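Section 4: First Launch of Your Umano Drifter

You've unpacked the buoy, charged it, and given it a name in the app (please do give it a name, it makes the log so much nicer to read). Now comes the fun part! This section takes you from the dock to your first set of water readings. Set aside an unhurried morning for it. Later launches go much faster.

The Umano is a small drifting sensor buoy. It rides with the current, dips a probe below the surface at regular intervals, and sends back temperature, salinity and cloudiness. If you read the earlier edition of this guide, note that steps 4.2 and 4.5 have been rewritten for the new float collar. Last revised 14 Aug 2026.

4.1 What to have with you

The buoy, fully charged (the ring light shows steady green)
The float collar and its two straps
The recovery line on its spool
The small tube of seal grease
A bucket of clean fresh water
A phone or tablet with the Umano app already signed in
A soft cloth, and a second soft cloth for when the first one gets soaked

Note: Sign in at home. Plenty of docks have no signal at all, and the app needs a connection the first time it meets your buoy. After that it will happily work over the short-range link alone.

4.2 Fitting the float collar

1. Stand the buoy upright on a flat surface with the probe door facing you.
2. Wipe the groove that runs around the body, just under the ring light. Even a few grains of sand will keep the collar from sitting flat.
3. Open the collar and slide it up from the bottom. The side marked TOP goes toward the light.
4. Press the collar into the groove a little at a time, working your way around until you're back where you started.
5. Thread both straps and pull them snug. You want to be able to slide one fingertip under each strap and no more.
6. Lift the buoy by the handle and give it a gentle shake. If the collar shifts, go back to step 4.

Caution: Never carry the buoy by the collar. It is made to float the buoy, and the clips can pop open under a sideways pull.

Thierry Vidal, who wrote the first version of this section, liked to fit the collar with the buoy lying across his knees. If you have a bad back or a wobbly dock, try it his way. It works beautifully.

4.3 Greasing and closing the battery hatch

1. Unscrew the hatch on the base and look at the black sealing ring. It should be smooth all the way around, with no nicks or flat spots.
2. Put a dab of grease the size of a grain of rice on your finger and run it around the ring. The rubber should look shiny, with no lumps.
3. Check the hatch threads for hair, lint and sand.
4. Screw the hatch on by hand until the arrow lines up with the dot.

Caution: Don't use a wrench or pliers. Over-tightening squeezes the ring out of its seat, and that's the most common way for water to get in.

Note: Use only silicone grease. Petroleum jelly swells the ring, and you may not be able to open the hatch again. 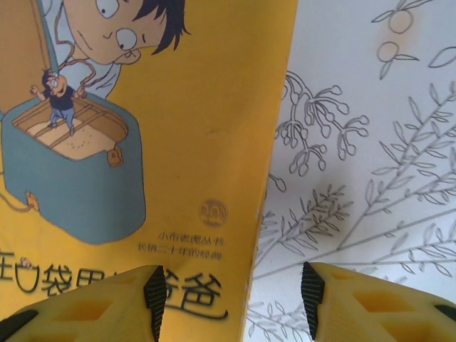 4.4 The bucket test

I love this step. You get to see the buoy wake up and start measuring before it goes anywhere near the sea, and any leak shows itself while you can still do something about it.

1. Fill the bucket deep enough for the buoy to float without the probe door touching the bottom.
2. Hold the power button until the ring light turns blue, then let go.
3. Lower the buoy into the bucket and let it float freely.
4. In the app, tap Test, then Fresh Water. The probe door opens with a soft click and the probe comes down.
5. Wait for three readings to show up. Salinity should be at or very near zero. Temperature should settle by the third reading.
6. Push the buoy gently under the surface and hold it there while you watch for bubbles. A few in the first moments are air trapped under the collar. A steady string of them from the base means the hatch is leaking.
7. Tap End Test and wait for the probe to pull back in before you lift the buoy out.

Caution: If you see a steady string of bubbles, take the buoy out, dry the base thoroughly, and open the hatch. Look for moisture inside. If there is any, don't charge the buoy or launch it. Go to Section 9, Drying Out.

If salinity reads high in fresh water, the probe probably has dried salt on it. Swish it in the bucket, change the water, and run the test again.

4.5 Choosing your launch settings

Open the app and tap Mission. You'll see three presets, and you can save your own later.

Harbor: a reading every 2 minutes, with the position sent often. Good for short trips you can watch from shore.
Coast: a reading every half hour. This is the one most people end up using, and it's a lovely balance between detail and battery life.
Long Drift: a reading every six hours. The buoy sleeps in between, and the app may show it as offline for long stretches. Don't panic!

1. For a first launch, pick Harbor.
2. Set the boundary. Tap the map to drop the center point, then drag the circle out to 300 meters. If the buoy drifts past this line, the app sounds an alert.
3. Set the battery alert to 70 percent. That's very cautious, and you can lower it once you've learned how your buoy behaves in your water.
4. Check that Recovery Light is on.
5. Tap Save to Buoy and wait for the ring light to flash blue.

Note: The memory holds over 2000 readings. When it fills up, the newest readings replace the oldest, so download your data between launches if you want to keep the whole story.

4.6 Checking the place and the weather

The buoy doesn't mind waves, but you might. Before you launch, run through these:

Is drifting equipment allowed here? Many harbors ask for a quick call first, and some stretches of coast are closed in breeding season.
Which way is the tide running, and when does it turn?
Is there boat traffic in the next hour?
Where will you be standing when you bring the buoy back in?

For a first launch, try for the last hour before slack water. The current eases off while you're learning, and the buoy tends to hang around where you can see it. Our own first trials were at Hescombe, on the inside of the breakwater, and we still go back whenever we have new software to try. Any sheltered spot with a low dock or a gentle slipway will do just as well.

Caution: Never launch or recover the buoy alone from rocks, or in any place where you would have trouble climbing out of the water. Wear a life jacket.

4.7 Launching

1. Clip the recovery line to the metal eye on the base. Tug it twice.
2. Tie the other end to something solid. A dock cleat is perfect. Your wrist is not a cleat, so please don't use it as one.
3. Hold the buoy by the handle and lower it until the collar takes the weight.
4. Let go gently. Tossing it can jam the probe door.
5. In the app, tap Begin. The ring light flashes blue three times and then goes dark to save power.
6. Let out the line slowly, keeping a little slack so the buoy can move with the water.
7. Wait for your first reading.

And there it is – your first numbers from real water! Watch how the temperature changes as the buoy moves out of the shade of the dock. On a sunny day you may see the salinity shift as well, especially near a stream or a storm drain. Amedeo Cirillo ran his at Tautahi in June and picked up a thin layer of fresher water from a creek he hadn't noticed on the map, and he talked about it all through lunch.

Note: Keep the line on for the first three launches, even if everything goes perfectly. Free drifting is covered in Section 6.

4.8 Bringing it back

1. Tap End Mission in the app. The probe pulls in and the door shuts.
2. Wait for the steady white light before you pull. Hauling the buoy in with the probe down can bend it.
3. Bring in the line hand over hand, laying it in loose loops beside you.
4. Lift the buoy out by the handle.
5. Rinse everything in fresh water, including the line and the underside of the collar.
6. Dry the charging contacts with the cloth.
7. Tap Download and keep the phone close to the buoy until the bar is full.

Caution: Don't leave the buoy in direct sun in a closed car. Heat shortens the life of the battery.

4.9 If something isn't right

The light won't turn blue: hold the button a little longer. If it blinks red, the battery needs charging.
No readings after Begin: check that the probe door opened. Bring the buoy in and look for weed or sand in the hinge.
The position jumps around: normal close to tall buildings and cliffs. It should calm down in open water.
The buoy leans to one side: the collar is uneven. Refit it as in 4.2.
The app can't find the buoy: turn the phone's Bluetooth off and on, and stand closer.

If you'd like to share your readings, the Keltbridge map accepts files straight from the app. Tap Export, choose Map Format, and add a line or two about the place and the weather. Section 5 explains how to read your first chart.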